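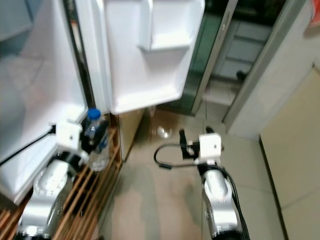 Water bottle, blue cap, fridge open

Thread: Merging Lachance into Narnach - is this a done deal?

porchlight_gan wrote:
Okay so I went to the Ganau school board meeting last night and I'm still wound up. The plan is to close Lachance Elementary and bus everybody over to Narnach, and the whole case for it is one slide deck from Citon, the consulting outfit. I asked how long the bus ride would be from the north end and got told it's "being modeled." Being modeled! My youngest is six. Does anybody know if the board has voted already or does it just feel that way?

mudroom wrote:
No vote yet. It's on the agenda for May. They had to do a public comment period first and you were sitting in it.

I'm going to be the unpopular one and say I don't hate the plan. Narnach was built for way more kids than it has. Two of the classrooms on my daughter's hall are used for storing chairs.

porchlight_gan wrote:
I get that, but then say so up front. What bugs me is the part in the deck about "building a shared culture." We have a culture. Half of Lachance walks to school together.

tenpennyroad wrote:
The shared culture stuff is there so people argue about feelings and skip the budget pages. I read the budget pages (yes I'm fun at parties). The roof at Lachance is the real story and they've been putting it off since my oldest was in second grade, and he drives now.

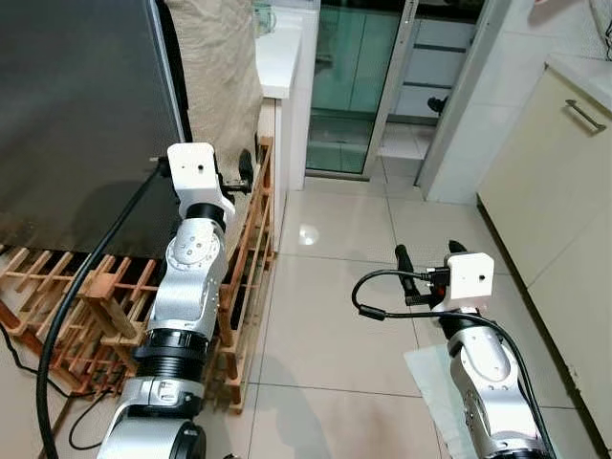

Kitchen, tile floor

quietcar wrote:
I teach at Narnach so take this how you like. Combined enrollment would be 507. We can fit that many bodies in the building. What we can't do is feed them in the lunch window we've got now, so first lunch would start at 10 something in the morning. I've brought it up and been told the schedule is a "phase two item."

mudroom wrote:
Lunch at 10 is ridiculous, I'll give you that one. Still fixable though. Add a second serving line.

quietcar wrote:
With what staff? We're short in the cafeteria already. I'm not against merging, by the way. I'm against finding out how it works in August.

larkspur77 wrote:
My sister's district did one of these and the bus times they promised were way off. She was told half an hour and her kids were on there about 60 minutes each way until they redid the routes. So please, everyone, get the bus times in writing before the vote.

tenpennyroad wrote:
Seconding that. Also ask for the roof estimate as its own page. Right now it's lumped in with the parking lot and you can't tell which is which.

mudroom wrote:
You all realize if we ask for six more reports they'll pay Citon to write them, right

porchlight_gan wrote:
Ha, okay, that hurt. I'm writing to the board tonight anyway - bus times, lunch schedule, roof. If anyone wants to add their name send me a message and I'll hold off until tomorrow after drop-off.

larkspur77 wrote:
Messaged you. Put me down for the bus part, I'm staying out of the roof.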